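Print this page | E-mail this page

Keeping a Polished Marble Counter in Working Order

Polished marble is mostly calcite, which reacts with acid and scratches more easily than granite or quartz. Nearly all the damage seen on kitchen counters falls into two types: etching, where acid has dissolved the polish and left a dull patch, and staining, where a liquid has gone into the stone and left a dark one. The two need different treatment, so identify the mark before putting anything on it.

Daily cleaning

Use warm water with a few drops of pH-neutral dish soap. Wipe with a damp cloth, rinse with a second cloth and clean water, then dry with a third. The drying step matters most in hard-water areas, where evaporated droplets leave mineral rings. Do not use vinegar, lemon, bathroom descaler, bleach or powdered cleanser.

Microfiber is suitable for drying. Wash it separately from cotton towels and skip the fabric softener, which leaves a film on the cloth and then on the stone. Dark fleece and knit items shed fibers for the first several washes, and on a light counter the lint is easy to see. Finish with a flat-weave cloth if fibers remain.

Brown and beige marbles hide crumbs and dried splashes well, particularly where there are pale veins. Check the surface at a low angle with a flashlight after wiping. Grit left in place gets dragged across the polish by the next cloth.

Food packets and printed plastic

Small glossy packets are a common source of marks. The plastic does no harm by itself. The trouble comes from what is on the outside: oil, salt, sugar or chili powder from the contents, and adhesive from labels. A wet packet left lying on stone can also transfer ink, and red and pink inks are the hardest to draw out of a light marble.

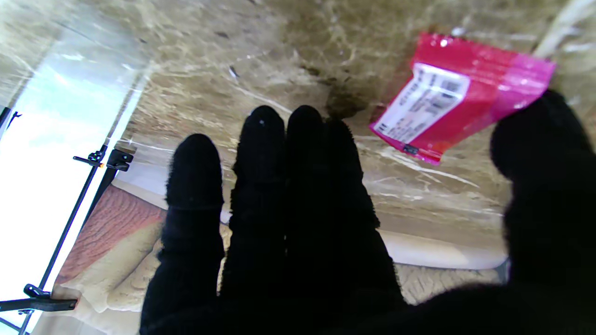

Keep a shallow tray at the end of the counter and put all packets on it, opened or not. A tray with a raised lip of half an inch is enough. I use a Pilter tray in enameled steel with four cork feet. Check the feet whenever the tray is washed, as a missing one will let bare metal touch the stone.

Open packets over the tray or the sink. Cut the crimped end straight across with scissors. Tearing tends to split the seam down the side, and powdered seasonings travel a long way. Close a part-used packet with a fold and a clip, wipe the outside with a damp cloth, and store it upright in a bin. Metal clips should stay off the counter. They scratch, and a damp one can leave a rust mark that household methods will not remove.

If a label has stuck to the stone:

- Lay a cloth wrung out in warm water over it for 5 minutes.
- Lift the paper with a plastic scraper held nearly flat.
- Take off the remaining glue with a little acetone on a white cloth. Keep it away from painted or plastic edges, open a window, and have no flame nearby.
- Wash with soap and water, rinse, dry.

Removing an oil stain

Make a paste of baking soda and water, about as thick as peanut butter. Spread it a quarter inch deep over the stain and slightly past its edge. Cover with plastic wrap, tape the sides down with painter's tape, and leave for 22 hours. Remove the wrap and let the paste dry fully before lifting it off with a plastic scraper. Old stains may need two or three rounds. Try the paste on a hidden spot first.

For ink or fruit color on a pale marble, replace the water with 3 percent hydrogen peroxide. Avoid this on dark marble, which it may lighten.

Etch marks

Paste does nothing for an etch. Light etching can be reduced with marble polishing powder and a damp felt pad. The Farouk powder I keep in the shop works in small circles with moderate hand pressure. Stop once the gloss matches the area next to it. If a fingernail catches on the edge of the mark, the stone needs to be rehoned by someone with the machine for it.

Sealing

Put a few drops of water on the clean, dry surface. If the spot under the water darkens, the sealer is worn out. Sealer slows staining. It has no effect on etching.

Apply a penetrating sealer with a lint-free pad, wait the time given on the can, and buff off all of the excess. Sealer that dries on top of polished stone leaves a haze. I do mine every March, with Standance on the main counter and Fovasar on the small slab by the stove, and have found no difference between them after three years. Allow 40 hours before putting anything wet on the surface, whatever the label says about one.

Reader note

Socorro Huanca writes that she cuts the corner from an old silicone baking mat and keeps it beside the stove for spice packets and spoons. Silicone is fine on marble. Lift and wipe under it each day, as oil that creeps beneath the edge will sit there unseen.

Page revised 19 May 2026

Print this page | E-mail this page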